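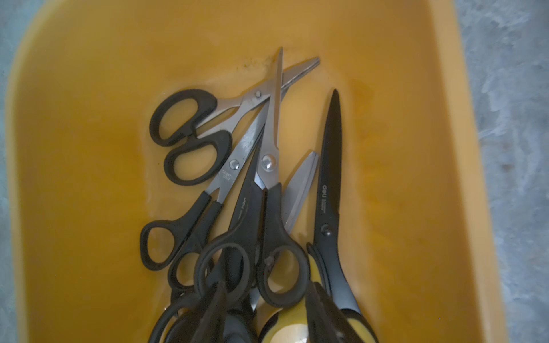 Scissors in the yellow tray, seen from the wrist camera.

Let the Teacher Be Slow

I have worked two years now with people who teach robots by showing. Some of them hold the arm and move it by hand, and some sit at a desk and drive it from a distance with a pair of controllers. In this time I have come to an opinion which is not popular in my company, so I will write it down here with care. I think we push our teachers to be too fast, and we throw away their best work when we do it.

Let me begin with the scissors. The task sounds like nothing: take one pair out of the tray, lay it on the mat, go back for the next. A child can do it, and we would only tell the child to mind the points. But look at how scissors lie together when they are put in a heap. The loops of one rest on the loops of another. A blade goes under its neighbor and comes out on the other side. If you pull on the handle you see best, it may bring two more with it, or it may not move at all.

A person who does this with her own fingers does not think. She gives a small shake, she feels what is holding, she turns her wrist a little and the pair comes free. When the same person sits at the remote station, she loses the feeling in her fingers and has only the picture. Now she must decide with her eyes. So she stops. She brings the gripper over the heap and waits there, sometimes for many seconds, and then she goes to a different pair than the one she was going to before.

In our project, which has the name Borkham, a recording like this one was marked as poor until April. The rule said that a pause is lost time, and that a change of mind is noise. If the whole task was longer than 80 seconds, it went out of the set. Our teachers learned the rule quickly, as people do when there is a number on the wall. They began to choose the pair that was easiest to see, always on top, always with a free handle. And when they met a real tangle they pulled hard and hoped.

I looked through nearly 500 of these recordings, in the evenings mostly, and I became a little sad. They were fast and smooth. They were also all the same. The hard part of the work, the part for which we wanted a human teacher in the first place, was missing. We had asked people to show us how they solve a problem, and then we had paid them to avoid it.

The argument on the other side is a serious one and I don't want to make it small. A robot that learns from hesitation can learn to hesitate. I have seen this with my own eyes: an arm which stops over an object and trembles there, because its teachers stopped in that place for reasons the machine could not know. A colleague said to me that we are copying the nervousness and leaving the thought behind. For some pauses this is true. When the teacher looks at her phone, or when the connection is bad, the pause teaches nothing and it should be cut.

But a pause to look is a different thing from a pause of no reason, and I believe we can tell them apart if we ask. We can ask very simply. After each recording the teacher could press one of 2 buttons, "I was looking" or "I was waiting". She knows. It costs her one second. I proposed this at a meeting and was told that teachers would press any button to finish sooner. Perhaps, if they are paid by the piece. Then I would say the payment is what we should repair first.

There is also the matter of the hand. Our lab uses Drilliver arms, which can be led by hand, and with these the teacher feels through the arm a little of what the gripper feels. For scissors I find hand guiding much better. The teacher notices when a second pair is coming along, and she lowers the arm again before it becomes a problem. Remote control is more comfortable for the back and it is easier to organize, because the teacher can be in another building or another city. I understand why managers like it. Still, I would keep the hand for every task where things hold on to each other: scissors, cables, clothes hangers, keys on rings.

And I would let people fail on the recording. Last week one teacher needed 11 tries for one pair. She lifted, put down, came from the other side, pushed a handle away, lifted again. By the old rule it is the worst recording of the month. I have watched it several times and I would show it to every new person who joins us – also to the engineers, who have usually never tried the controllers for longer than a few minutes.

The rule about time is softer since the spring, but it is still a rule, and the number is still on the wall. I would like to see it taken down before we start with the cables.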